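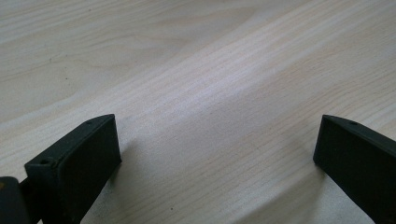 Section 2. Oiling and Caring for Your Stokus Table Top

Read this section through before you open the oil. Table tops leave the workshop sanded but without a finish, so the first coat is up to you. If your order form is marked "pre-oiled", go straight to Yearly Care.

What you need

Kesum table oil, one can
Two lint-free cotton cloths
Sanding pad, fine grade
Rubber gloves
A metal bucket of water with a lid

CAUTION: Cloths soaked in oil can heat up and catch fire on their own. Put used cloths in the bucket of water as soon as you finish, and close the lid. Do not leave them balled up in a trash can.

First coat

1. Let the top sit in the room where it will be used for 2 days. Keep it flat and off the floor, with air on both sides.

2. Rub the surface lightly with the sanding pad. Work along the grain. Scratches made across the grain show up once the oil goes on.

3. Wipe off the dust with a dry cloth. Do not use a wet one at this stage.

4. Stir the oil. Do not shake the can.

5. Test the oil on the underside first. It darkens the wood a little, and the color settles overnight.

6. Pour a small pool onto the top and spread it thin. A 100 ml measure is enough for the standard size.

7. Wait 18 minutes, then wipe away everything that has not soaked in. Shiny patches mean there is still oil on the surface. Go over them again with the second cloth.

8. Turn the top over and oil the underside the same way. Do not skip this - a top oiled on one side only can cup.

9. Leave overnight before the second coat. Repeat steps 6 to 8.

NOTE: The room should be at normal living temperature. In an unheated garage the oil may stay tacky for several days.

NOTE: Do not fit the legs until the second coat is dry to the touch. See Section 3 for the bolts.

Everyday use

Wipe with a damp cloth and dry straight away. Use a mat under hot pans and under plant pots. Do not use bleach, window cleaner or scouring powder.

Water rings usually come out with the sanding pad and a few drops of oil. Feather the edges so the repair blends in.

Yearly care

One thin coat a year is enough for most homes. Many owners do it in December, before guests arrive. Allow the same drying time as for the first coat.

Spare cans and pads are sold as care kit 3479. For questions about finishes, write to Mirjam Mulder at the Stokus service desk and include the order number from the label under the top.

Section revised November 9, 2018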